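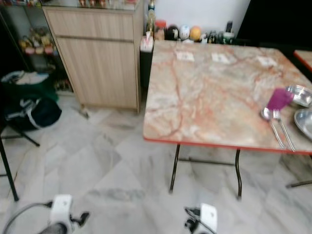
Folding table with three white cards, and the spoon and fork near the edge.

Planning to buy a table-setting robot: tips before you pay

My neighbor Pantelis Tzanetos and I compared offers for home robots during the whole winter. Here are the tips which I wish I had in the beginning.

Measure the table first, then read the brochure. Ask how far the arms reach across the top and if they can pick from the far side. A machine that works only at the near edge will set half a table.

Look at your cutlery. A fork and a spoon lying flat are difficult things to grip. Ask the seller to show it with your own pieces, also the shiny ones — a metal bowl reflects the light, and some cameras do not like this.

Count the full price. The Basent offer was 1,918 dollars for two arms with the stand. Vulero asked 1,028, but the stand, spare fingers and delivery were all extra. Write every extra in one column and compare only the last line.

Keep money for spare parts. I put aside 16 dollars each month for finger pads and cables.

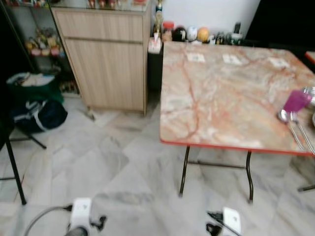
Spoon and fork on the marble-pattern top, the cards farther back.

Check the table itself. Push on it with your hand at each corner. If a folding table moves, buy a more stable one before the robot, it is the cheaper repair.

Plan the floor also. Bags and chair legs take the space that a wheeled base needs for turning. Mark the base size with tape and live with it for one week.

Ask about the warranty in writing. Wullusico answered me after 17 days, so I took them off my list. Pantelis still waits for their second letter.

If you are not sure, rent for one month. Prices for rental are better in April, at least in our town.

Fatima Coetzee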